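Home robot firm opens its doors, mostly shows a simulator

Visitors who came to Gramholm in March hoping to see a robot make lunch got something less filling. Atell, which is developing a two-armed household machine called Jarken, held its first open day at the old dairy building on Maksymiv Street, and nearly all of the demonstration took place on a screen.

The company says Jarken has practiced 342 household tasks in software, from closing drawers to turning off burners. It says the stove work alone was run 2000 times before the open day. Staff offered those numbers freely. They were less free with how many of the runs ended well, and a printed handout gave no success rate.

What the audience watched was a computer-made kitchen seen from the robot's side of the counter. The job was the stove: find the control that goes with the lit burner and turn it off. The cooktop has five burners and five knobs in a single row, a layout that plenty of people get wrong in their own homes.

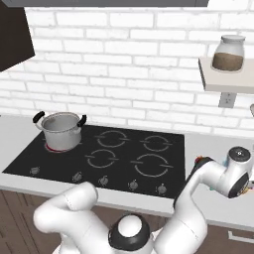

Questions from the floor

A rendered pot with one burner glowing red under it is a tidy problem. There is no grease on the glass and no dish towel left too close. One visitor asked what happens when the knobs are sticky or the labels have worn off. The presenter said the team was "looking at variation" and moved to the next slide.

Another asked about boiling water. Atell said liquids were on the list for later. Asked whether a real Jarken had ever switched off a real stove, the company said bench tests had begun but that it was not ready to share results.

A physical unit stood in the lobby, powered down behind a rope. It stayed that way for the whole visit.

Price and timing

Atell quoted a monthly lease of up to $3966 for early customers and would not name a delivery date. The pilot is set to start with 7 households in Gramholm, all of them picked by the company. A sign-up sheet by the door had a few names on it by closing time at 4 p.m.

The firm plans a second open day and says cooking will be part of it.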